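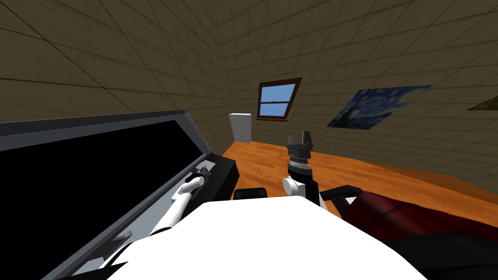 Figure 2. Head view in the Clernance simulator, right gripper raised and slightly open.

4.2 Checking the arms before a practice run

1. Start the Zukthorpe server and wait for the status line to show port 1036.
2. Load the room file. Leave wall textures on - the tracker uses them.
3. Select the right arm and set joint speed to 70 percent or lower.
4. Open the gripper fully, then close it. Repeat with the left arm.
5. Switch to the wrist view and confirm that both fingers are visible.

CAUTION: Do not change the room file while an arm is moving. Joint limits are reloaded with the room and the arm may jump to its home pose.

Note: The wrist view turns with the wrist. Walls and windows will look tilted whenever the wrist is rolled. No correction is applied to recorded data. 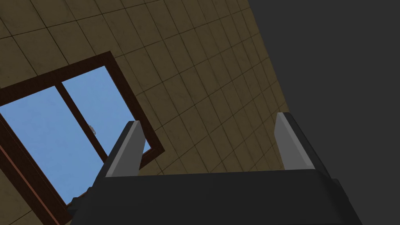
Can I run both arms from a single hand controller?
Only one at a time. Press the side button to switch arms; the idle arm holds its last pose. Two-arm control needs a second controller and the Rultano add-on.

6. Save the session profile before closing the viewer.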